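Home | Forums | Members | Search

Community Living > Giving back > The Cliltidley sharing scheme

ridgeline_hen
Has anyone joined the sharing scheme in Cliltidley? You log hours helping neighbors and get hours back. They claim 717 members. I live out past Gaber and I'm not convinced there are that many people willing to mow a stranger's lawn.

oldmillroad
Members on paper, sure. I signed up in May and I've had two messages, both asking for rides. Where I grew up you helped because the creek was rising. No points.

tansy44
I've given 30 hours and used 112 – they let you run a deficit if you're sick. Three people brought me meals all winter. Call it points if you like, I ate.

oldmillroad
Glad you ate. Who covers the other 82, though? Somebody is giving and not getting.

tansy44
Some of them don't want it back. Is that so hard to believe?

ridgeline_hen
A little, yes. Clurnbridge tried the same thing and it was down to a dozen regulars in a year. Also, what's the $400 "startup fund" for?

kettle_and_co
Tool library, in the old Kolach store. I'm on the shelving crew, so blame me for the color.
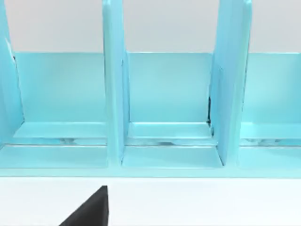
Divider unit, light turquoise, 3D mockup

oldmillroad
Nice render. Let me know when there's a rake in it.

ridgeline_hen
I'll try it for a month. Not paying into any fund.

Contact | © February 2026 Community Living Forums | Back to top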